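OK so the old rail line between Stevmont and Brivdale. A few posts, because tonight's planning meeting went so much better than I dared hope and I'm too wired to sleep!

Quick catch-up if you're new. The track came up decades ago, but the bed is still there, all the way along the creek - 13 miles of it, flat as a pancake, with the old stone culverts mostly in one piece. We want it as a walking and biking trail.

Then in October a plan came in for 10 houses right on top of the old Jafri Road crossing. Nice looking houses! But put them there and you cut the trail in two, and there's no other way past the creek without a long stretch on the highway shoulder.

We asked people to write in. 300 letters!! The last batch landed at 4 in the afternoon and every one of them got logged.
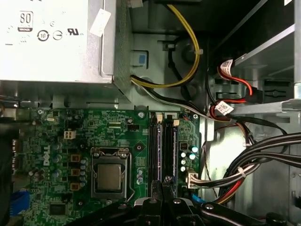
Farzana Marwat wrote underneath my last update that she isn't against the houses at all, she just wants them moved back far enough for two bikes to pass, and could someone please say that out loud at the meeting.

Farzana, someone did! Anas Qaisi got up and said pretty much exactly that, and you could hear people agreeing all over the room (me included, loudly).

And the board listened. They put off the vote and asked for a new drawing that keeps a strip open along the creek side. It's not a yes to the trail yet, but it's the first time the word "trail" has gone into the minutes.

Still to sort out: the culvert by Dosero Farm, which floods, and parking at the Brivdale end. If you have strong feelings about parking, and I know you do, comments on the new drawing are open for 3 weeks once it's posted.

Going to walk the creek end in the morning if the rain holds off. Meet at the feed store at 9, boots on, dogs welcome!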